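2024年11月27日，阴，傍晚起风

滴灌设备的发放仪式总算办完了。我从Ollthorpe回来的路上就想把它记下来，怕睡一觉以后只记得那顿午饭。午饭确实还可以，羊肉炖得烂，饼是现烙的，可我是种菜的，大老远跑去，图的不是羊肉。

请柬上写的是“赋能农户，节水增收”，落款是议员办公室，下面一行小字是区农业处，再下面一行更小的字是Ketilsson。字越小出力越多，还是字越小拿得越多，我看了半天看不出来。我拿去给妻子看，她说你去就去，别在人家面前念叨这个。所以我今天在会场上基本没说话，都留到晚上写。

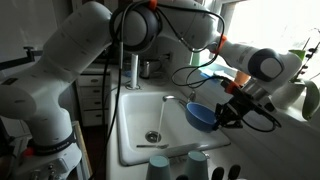 Dale Fehr

先说培训。名义上是三天，周一到今天。周一上午签到花掉了大半，签到表一式几份，姓名、身份证件、地块面积、家里几口人、用什么水源，最后一栏是“对本项目的感谢”，留了很大一块空白。我在那一栏里写了“待收到后填写”，收表的姑娘抬头看了我一眼，没说什么，把表压到最底下去了。下午讲“现代农业的思维方式”，讲的人穿一双很白的鞋，整个下午没有提到过一种蔬菜的名字。他说农民要学会把自己看成企业家。坐我后面的老头问，企业家的水渠堵了找谁。讲的人说这个问题非常好，我们放到最后讨论。最后当然没有讨论，到点了，大家要赶车。

周二好一点。上午来了个Ketilsson的技术员，年轻，说话快，看得出是真装过管子的人，手上有口子。他带了一套样机，把主管、支管、滴头、过滤器一样样拆开讲，讲过滤器怎么洗，讲为什么滴头朝上装比朝下装不容易堵。这一条我以前不知道，记下来了。他还讲到水压，说水箱底离地太矮，地块尾巴上的滴头就不出水，头上的倒淌成河。我问他，我那块地是斜的，北高南低，水箱放北边行不行。他说行，但支管最好顺着等高线走，别顺着坡走。这两句话值我周二的车钱。

可惜他只讲了一个上午。下午又换回了那双白鞋。

今天就是仪式。仪式前排了很长时间的位子，妇女坐一边，青年坐一边，我这样的坐哪边都不对，被安排在音箱旁边。音箱里放的歌里有议员的名字，唱了一遍又一遍，唱到后来我跟着点头，自己发觉以后很生气。

议员到得不算太晚。讲话讲得不错，这个要承认，他站在那里不看稿子，会停顿，知道什么时候该压低声音。他说他小时候也挑过水。这话我信一半，他家在Ollthorpe镇上开铺子，挑水大概是挑过的，浇的恐怕不是菜。他说这次一共有82户受益，说的时候举起一只手，好像八十二户人就站在他手掌上。底下鼓掌。

我手边有那份项目说明，是门口发的，13页，前面好几页是照片和致辞。我在会场里没别的事做，就从头看到尾。受益户的名单在后面附着，确实是82个名字。可是设备清单写的是首批14套。我来回翻了几遍，怕自己看漏了，没有看漏。八十二户“受益”，十四套设备，其余的人受的是什么益，说明里写的是“能力建设”。也就是说坐在那里听了三天，能力就建设好了。

我问旁边一个Florkelwood来的女人，你们村分到没有。她说她们村报上去不少，名单上有，设备还在“第二批”。我问第二批什么时候，她说说是三月。我又问谁说的，她想了想，说大家都这么说。三月是要下苗的时候，管子那时候来，倒也赶得上，前提是真来。去年的化肥券也说是三月，我家抽屉里现在还放着那张登记回执，折痕都磨白了。

我得公道一点。我妻子总说我记日记像记仇。那就把好的也写上：十四套设备是真的，摆在台子前面，我趁散场时走过去看过，蹲下来摸了管子。管壁不薄，接头是拧的那种，比集市上卖的那种一插就裂的强。过滤器是网式的，拆得开。控制盒上写着Watix，有个定时的旋钮，说是可以设早晚两次自动开关。技术员还在旁边收拾东西，我问他控制盒用什么电，他说电池，也能接太阳能板。我问太阳能板在不在包里，他笑了一下，说清单上没有。电池是什么型号，他也告诉了我，Ollthorpe有一家店进货，Florkelwood没有。

我自己会不会要那个控制盒，我一路在想。拧阀门我会，早晚拧两次，也不费什么力气，我每天反正要去地里。真叫我夏天不在家几天，那东西是有用的。但它坏了呢？过滤器堵了我会洗，管子裂了我会接，控制盒坏了，我就只能抱着它坐车到Ollthorpe去，再听人家说这个型号换代了。前几年发的那批水泵就是这么躺下的，现在还有一台在学校围墙后面，上面晾过辣椒。

发放的时候是一个一个叫名字上台，每个人跟议员握手，拿一个纸箱，转过来拍照。拍完照，有几个人的纸箱又被收回去了。我看得清清楚楚，因为我坐在音箱边上，正对着台侧。抱回去的箱子放到桌子后面，下一个人上来又抱出来。我起初以为是怕人拿错，后来问了一个上过台的小伙子，他说他领到的是一张条子，凭条子以后到区农业处去提。我问他条子上有没有日期，他把条子掏出来给我看，有章，没有日期。

章倒是很圆很清楚。

也不是人人都这样。我们这一片有一户是当场把整箱抱走的，那户的男人跟着议员跑过竞选，这一点谁都知道，用不着我写。可他种地也确实勤快，他那块番茄长得比我的好，我没法说他不配。这就是这种事情最叫人说不清的地方，你没办法指着一个人说他不该拿，你只能看着整张名单觉得别扭。他抱箱子走过来的时候还跟我打招呼，问我腿好了没有。我说好了。

另外一件事，我越想越不对。项目说明的最后一页讲“后续服务”，写着由Ketilsson提供9个月的技术指导。从哪天算起？如果从今天算起，冬天这几个月地里没有什么可浇的，管子都卷着，指导什么呢。等到真正用水最狠的那阵子，指导也差不多要到期了。要是从安装那天算起，那就得先说清楚谁来安装。说明上写“受益户自行安装，必要时可联系技术人员”，后面留了一个电话。散场后我照着拨了一次，想看看通不通。通了，是区农业处的总机，请我在工作日再打。今天就是工作日。

回来的车上挤，我站到半路才有座。车上多半是去开会的，各人抱着发的布袋子，布袋子上印着议员的脸，正好一折，折在鼻子上。大家的话题主要是午饭。有个年纪大的说，以前发种子，再以前发锄头，锄头最好，锄头他现在还在用。这话我同意。锄头没有第二批的说法，也不用打电话。有人说他太老脑筋，现在天旱成这样，没有滴灌以后谁也别想种东西。这话我也同意。去年夏天我那口井下去了一大截，到最后打上来的水是黄的，黄瓜从秧子底下往上枯，我一桶一桶浇，浇到后来自己也知道是白浇。要真有一套管子，一垄一垄地滴，那口井是能撑过去的。所以我才去的，要不是为这个，谁愿意在音箱旁边坐一上午。

我想说的大概就是，东西是好东西，道理也是对的道理，水是真的不够。可是从这个道理到我地里那个滴头，中间隔着的人太多了，每个人都要讲一段话，每个人都要照一张相。

晚上到家，妻子热了汤。我跟她说了条子的事，她说那你的呢。我说我在名单上，编号靠后，没上台，属于“能力建设”。她笑了半天。她问你到底学到什么没有，我说学到两条，滴头朝上，支管顺等高线。她说那你三天没白去。我说三天学两条，其中一天半是听人说我应该当企业家。她说你本来就是，年年亏本。
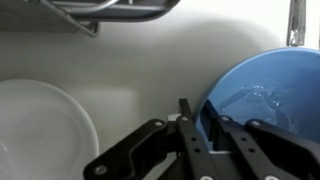

白碗在左，蓝碗在右。

饭后我把那份说明又看了一遍，这回带着铅笔。有几处要记下来，免得以后跟人争的时候说不出页码。

一处是“培训覆盖青年、妇女及弱势群体”，没有写人数，只有总数。我坐在那里，青年那一边有一多半是镇上的，鞋底是干净的，我不认为他们有地。也许家里有，我不能乱说。但周二上午技术员让大家伸手摸一摸管子的时候，往前凑的都是上了年纪的，青年那边在看手机。

一处是价格。整本说明没有一个地方写一套设备多少钱。总预算也没有。会上议员说了一句“这是一笔很大的投入”，很大是多大？十四套管子加控制盒，我按集市上的价往高里估，也估不出“很大”来。那么大的那一部分花到哪里去了，台子、帐篷、音箱、布袋子、羊，我想各占一份。羊我是吃了的，这个不能抵赖。

还有一处，说设备“所有权归受益户，未经许可不得转让”。归了我，我还不能转让，那归我的是什么呢。我知道他们是怕人领了就卖，以前的水泵就有卖掉的。可是一个人把水泵卖了，多半是因为他那里没有水源，或者买不起油，你发给他之前去看一眼不就知道了吗？名单是谁报的，报之前谁到地里看过？我那块地就没有人来看过，登记表上问我水源，我写了“井，夏天浅”，也没有人问夏天浅是多浅。

写到这里觉得自己有点像在写状子。其实我没打算告谁。我跟议员没有私仇，上次投票我还投了他，这次再选，如果对面还是那个修桥修到一半的，我大概还会投他。会场里那些人也不坏，收表的姑娘后来还给我多拿了一瓶水。区农业处那几个办事的，工资拖着，还得在太阳底下搬椅子。事情办成这样，你要一个一个去找坏人，找不出来几个，都客客气气的。

可我还是不信三月。

我也想过是不是自己太刻薄。弟弟在电话里说我就是这样，当年合作收菜的车刚来，我说长不了，后来果然停了，可在停之前大家卖了两季好价钱，就我犹犹豫豫只赶上个尾巴。他说得对。这件事我想起来还难受，那年的洋葱是好洋葱，堆在棚里发了芽。怀疑也是要花钱的，这个账我算过。所以这回我去了，三天都去了，表也填了，只空了感谢那一栏。要是三月管子真的来了，我愿意把那一栏补上，写满。

眼下能做的事情先做起来，跟他们来不来没有关系。水箱的架子反正要重打，旧架子矮，按技术员说的高度差不够。北头那块地方有个老树桩，本来想刨掉，现在看可以留着，架子靠着它还稳当些。木料棚里有几根，长短不齐，得量一下。等高线怎么找，我打算用最笨的办法，拿一根透明软管灌上水，两头拉开看水面，小时候看父亲打地基用过。软管好像借给了东边那家，明天去问。

管子我也在想要不要自己先买一小段，不用全铺，先铺黄瓜那几垄试试。集市上那种接头不行，得托人从Ollthorpe带。滴头可以少买，自己扎孔的我也见过，扎得不匀，头上多尾上少，但有总比没有强。妻子的意思是等三月，万一真发了，自己买的就浪费了。我说万一没发呢。她说那你就三月再买。我说三月都在买，价钱就上去了。两个人说到最后也没有定，各洗各的碗去了。

过滤器这一样不能省，我那井水里有沙。周二样机上拆下来的滤网我看过孔眼，比我用的纱布细。技术员说细了要勤洗，粗了堵滴头，让我自己掂量。他这个人我是愿意再见的。他临走时我问他明年还来不来，他说他的合同签到年底。我说那九个月的指导是谁来指导。他把工具箱扣上，说公司会安排的。他说这话的口气跟我儿子说“作业写完了”的口气一样，不过我看他自己也没有办法，就没有再问。

另外要记：布袋子里还有一顶帽子，小了。一支笔，能写，这篇就是用它写的，写到中间断过几次墨。证书一张，写着我“圆满完成全部模块”，名字拼错了一个字母，Fehr写成了Fher。我本来想当场叫他们改，看后面排着那么长的队，算了。妻子说幸好不是条子上写错，条子上写错你就领不着了。我说我又没有条子。

风越来越大，棚上那块铁皮在响，明天一早先去压住它。鸡晚上少喂了一顿，刚才想起来，已经睡了，也不好再叫起来。

电话明天上午再打一次，问三件事：第二批有没有名单，没有日期的条子怎么提货，证书上的名字能不能改。问了也未必有结果，我把问的时间和接电话的人记下来，写在这本子的后头。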